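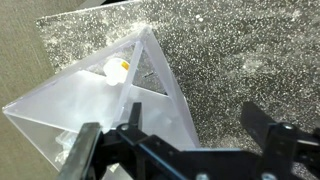
Shared supply counter keeps turning into a junk pile

cumow_clerk
Posted Thursday
We have one counter on our floor for everybody. Trimmer, pencil sharpener, a clear tub of odds and ends, cables along the back. I want to thin it out before the Temton people move in with us. What would you keep?

mansour55
Keep the trimmer and the sharpener. Move the tub into a drawer. If people can see small stuff they dig through it and leave the lid off.

pliveck_fan
Disagree on the tub. Ours went in a drawer and we reordered things we already had. Clear and on the counter is the only way it works.

cumow_clerk
This is how it's laid out now.
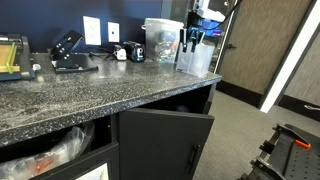 Trimmer end on the left, clear holder down by the corner.

mansour55
I'd deal with the cables first. Clip them to the wall under the plates. Then see if you still hate it.

tray1527
What goes on the black angled stand? If it's nothing, pull it. It takes up the best spot, right by the trimmer, and you want room there to set down paper.

cumow_clerk
Sign-in tablet, mornings only. I could move it -- the front desk has space.

pliveck_fan
Don't move the acrylic holder though. Tall things at the corner are easy to grab.

mansour55
And easy to knock off. I'd put it against the wall. 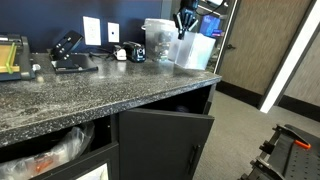
Office Organization > Counters and Shared Supplies

tray1527
Either way, label it. We used plain tape at Mansour Street and it held up fine.

cumow_clerk
OK. Cables and stand this week, tub stays for now.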